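So my aunt's bakery, Calado, closed in September, and she left me the recipe box and a key to a storage unit in Pollel. I figured I'd drive over, grab whatever was worth grabbing, and be home for dinner. Ha!

The box was a mess. Half the cards were in her made-up shorthand (a star meant butter, two stars meant MORE butter) and the one I wanted, her orange cake, just said "ask the lady at Prukura." Prukura is a gas station. It's 35 miles up the road and it sells bait.

I went anyway. I bought a coffee and some worms so I wouldn't look weird, and then I asked the woman at the register if she knew anything about an orange cake. She looked at me for a really long time.

"You've got her chin," she said. Then she reached under the lottery tickets and handed me a card with nothing on it but a number, 2761, and the words "blue scoop, heaped." 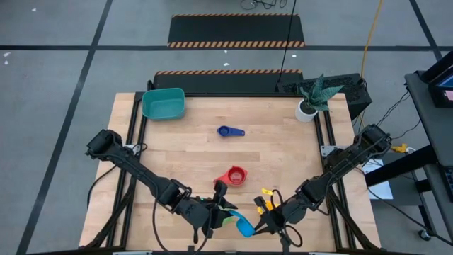 ## The unit

2761 was the code for the padlock! I'd been using the key on the wrong door for an hour, if you can believe it. Inside there were flour bins, a broken mixer, and a coffee can with 800 dollars in it and a note saying I owed the lady at Prukura 100 of them for keeping quiet.

I drove back and paid her. She counted it twice, then asked what I was planning to do with the worms.

I baked the cake that night. It came out flat and a little burned on one side, and it tasted so much like my aunt's kitchen that I ate my first slice standing up, with my coat still on.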